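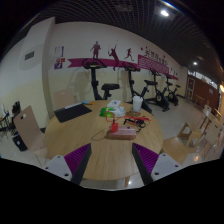

Part-Time Crossword Tester, Hotdale Puzzle Quarterly

Are you the kind of person who finishes other people's crosswords in waiting rooms? We may be able to pay you for it. A little.

The Hotdale Puzzle Quarterly is looking for two testers to solve our puzzles before our readers do, since our readers write letters. The spring issue goes to print in February, and the last one went out with a seven-letter answer in a six-letter space. We received 29 complaints and one marriage proposal, which was for the clue writer.

The work: you will get up to 175 clues a month by mail, in pencil-friendly type. Solve them, mark anything unfair, misspelled or smug, and send them back to our Wistby office. Please tell us how long each grid took. We will know if you are bragging.

The pay: $100 a month, plus a free subscription to a magazine you will by then be sick of.

You should have good spelling, a decent eraser and a tolerance for rivers in Europe. Experience with cryptics is welcome — talking about cryptics at lunch is less so. Current contributors can't apply, and neither can their spouses. We tried that once.

To apply, write us a short letter that includes one clue of your own for the word KANAAN, our office cat. No anagrams, please. Letters must reach the Wistby office by November 25, 2018.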